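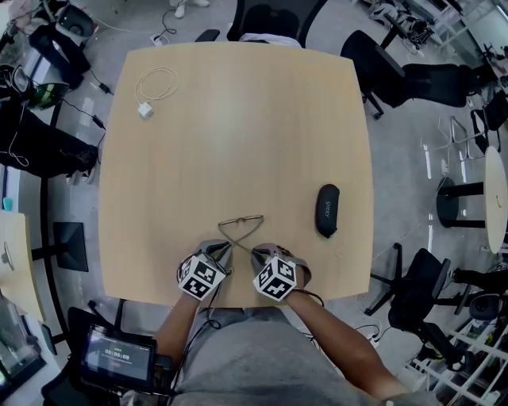

My mother-in-law, Ginette, asked me over dinner when she could expect a machine that tidies up after my father-in-law, and I've been chewing on the question ever since. I told her the big stuff is coming along nicely (floors, lawns, maybe even dishes one of these years) but the little stuff is where I'd keep my expectations low. Take a pair of glasses. Those thin wire frames with the gold-toned arms, lying crossed over each other on a table, need two sets of fingertips, one on the end of each arm, and a touch so light you hardly notice you're using it. And then there's the case to deal with!

I do get to see some of this up close, because I spend my weekdays at Kalar, where we pack small orders for other companies. In January we tried out a sorting arm from Drorkex, and I was as excited as a kid. It did beautifully with boxes. Give it 200 boxes and it would go until lunch without a complaint. But then came the soft and bendy things, the charger cables especially, and my coworker Takumi Mizuno ended up standing next to it most of the afternoon, untangling what it had picked up. He was very patient with it, more patient than he is with me.

So what I told Ginette, over the last of the pie, is that I'd give it 9 years before anything in her living room can fold up a pair of glasses and put them away. She said she'd be happy with one that could find them first, and passed me the whipped cream.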